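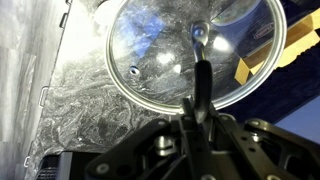
The glass lid has won, and I would like to know who voted for it. Walk through any housewares department and the solid metal kind has all but gone, replaced by the type most of us now own: clear and round, a steel rim, a small metal handle on top, one little steam vent ringed in metal. The pitch is that you can watch your dinner without letting the heat out. I have cooked under one for years, and what I mostly watch is fog.

Haf Gittins, who tests pans for a living at Sayce, is kinder than I am. "People like to see something happening," she told me. Fine, but seeing a gray blur is a thin return for a lid that can shatter on a tile floor. Mine did, one February, and I was finding pieces behind the stove until summer.

Then there's the vent. Gristmont's booklet claims it "manages" steam. It's a hole – it lets steam go whether you want it to or not, so rice cooked under it needs a splash more water. I tested this over 14 pots of rice, with 500 milliliters of water each time, and the Clarkent lid with no vent gave me the softer grain. My neighbor Tegwen Rees ate a good deal of that rice and says she couldn't tell the difference.

Price settles nothing either. Memia sells a replacement glass lid for $37, and the fancier one at $100 comes with a heavier rim and a nicer box. Both fogged up before the water boiled.

I still use glass for popcorn. For everything else I've gone back to my aunt's dented aluminum lid, which fits three of my pots badly and one of them very well.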